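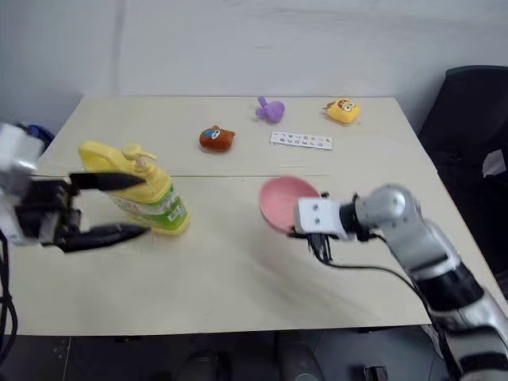
出行服务 · 会员通讯

关于今夏长途旅行行前准备的若干提示

发布日期:2026年4月6日

各位会员:

随着暑期临近,Tokbridge旅行服务中心陆续收到会员就长途出境行程提出的咨询,内容集中于证件、行李、健康用品及行程变更等方面。为便于各位会员提前安排,现将有关事项整理如下,请结合本人行程参阅。本通讯所述内容适用于由本中心代为预订的团队及自由行产品,经其他渠道预订的行程,请以相应服务方的说明为准。

一、证件与签证

护照有效期通常应自回程之日起不少于六个月,并留有足够的空白签证页。部分目的地对空白页的要求为连续两页,会员在递交材料前应自行核对。护照曾经水浸、破损或封皮脱落的,建议先行换发,再办理签证。

办理签证所需时间因目的地和季节而异。八月为出行高峰,使领馆及签证中心的预约名额较为紧张,请计划于该月出行的会员至少提前40天提交全部材料。材料不齐者,本中心将以短信及电子邮件各通知一次,补交期限以通知所载日期为准。逾期未补交的,订单将转入待处理状态,由此产生的机票差价由会员承担。

未成年人随一方父母或其他亲属出行的,应准备出生证明及委托书,并视目的地要求办理公证和翻译。委托书样本可在各服务网点索取。姓名拼写须与护照完全一致,曾用名、婚后姓名等情况请在申请表备注栏内注明。

持电子签证出行的会员,请自行打印纸质件两份,一份随身携带,一份置于托运行李之外的另一件行李中。个别陆路口岸不受理电子签证,行程中包含陆路过境的会员应在付款前与顾问确认入境口岸。

二、行李

各航空公司对托运行李的件数、重量和尺寸规定不一,联程航班以客票所载标准为准。分段购票的,各段分别适用各自承运人的规定,中转时可能需要提取行李并重新办理托运。本中心在出票确认单的第二页列明各航段的行李额度,请会员收到后核对,发现与预订时告知不符的,应于出票当日联系顾问。

随身行李中的液体、凝胶及喷雾类物品,单件容器容积一般不得超过100毫升,并应集中放入可重复封口的透明袋内。容器容积超过规定的,即使内装物不足,同样不予放行。洗发、沐浴及防晒用品如需携带较大包装,请放入托运行李,并将瓶口封好、外套密封袋。长期旅居的会员可考虑在抵达后购买。

充电宝及备用锂电池应随身携带,不得托运。额定能量标识不清的产品可能在安检时被要求弃置。有会员反映,去程顺利通过安检的物品在回程时未获放行,此类情况多与不同机场的执行标准有关,请预留一定时间以便处理。

本中心自本季起与行李用品供应商Plalex合作,为会员提供箱包租借服务。租借期最长为30天,需预付押金,归还时经网点工作人员查验后原路退回。箱体正常磨损不扣除押金,拉杆、轮组及锁具损坏的,按租借协议所附价目处理。租借申请应在出发前五个工作日提出,现场不办理即时租借。

三、健康与药品

长期服药的会员应携带足够全程使用的药量,并保留原包装及处方。处方以通用名书写并附英文译本为宜。含有管制成分的药品,部分目的地要求事先申报,未经申报携带入境可能导致药品被没收。顾问可协助查询有关规定,但不就用药事宜提供建议,会员应向医师咨询。

前往热带地区的会员,请至少在出发前一个月前往国际旅行卫生保健机构了解预防接种事项。某些疫苗需分次接种,间隔数周,临行前已无法完成。接种证书原件应随护照一并携带,遗失后补办需由原接种机构出具证明。

四、旅行保险

凡预订本中心团队产品的会员,均须持有覆盖全部行程日期的旅行保险。保障期应包含出发日与抵达日,跨时区行程请以出发地日期计算。自行投保的会员,应在尾款缴付时提交保单副本,保单应载明紧急医疗及医疗转运两项内容。

投保前已存在的疾病、潜水及高海拔徒步等活动,多数保单设有除外条款或需另行加保。会员在行程中临时报名自费项目时,应自行确认该项目是否在承保范围之内。发生需要理赔的情形,请保留医疗票据、诊断证明及警方报案回执的原件,离开当地后再行索取往往较为困难。

五、行程变更与取消

因会员个人原因提出变更的,应以书面形式提交申请,电话告知不视为正式申请。出发前更改姓名的,多数航空公司视同退票重购。酒店部分的变更以供应方的取消政策为准,特价房型一般不可退改。

据本中心对上一年度订单的统计,在截止日前提出的变更申请中,约97%得以在原订产品范围内调整,未能调整的主要为包机座位及节庆期间的住宿。请各位会员在行程确定后尽早提出需求。

六、Lozano线路调整说明

原列入夏季产品目录的Lozano沿海线路,因当地渡轮班次改动,第二日与第四日的行程顺序对调,住宿地点不变。已报名的会员将收到更新后的行程单,请签字后交回所属网点。对调整后的安排有异议者,可在收到行程单后七日内申请改报同等价位的其他线路,免收手续费。

该线路沿途部分村镇仅接受现金,自动取款机数量有限,请会员在出发前兑换适量当地货币。岛上住宿不提供一次性洗漱用品,请自行准备。

七、行前说明会

行前说明会仍采取现场与线上并行的方式举行,每条线路安排一场,时长约为一个半小时,内容包括集合地点、领队联系方式、当地气候及风俗习惯,末段为会员提问时间。线上参会者须使用会员编号登录Jellia会议平台,请提前测试音频设备。会后三个工作日内,说明会资料将上传至会员专区,供未能参加者查阅。

需要手语翻译或轮椅通道的会员,请在报名时注明。携同住家属参加现场会议的,每位会员限两人,请一并登记。

八、联络方式

会员可通过所属服务网点、会员专区留言或客户服务热线提出咨询。行程进行期间的紧急事项,请拨打行程单首页所载的全天候联络电话,并告知团号及护照姓名。普通咨询请勿占用该线路。

会员通讯地址、电话或电子邮箱如有变动,请及时在会员专区更新。因联系资料有误而未能送达的通知,以发出之日视为送达。

Tokbridge旅行服务中心
会员事务部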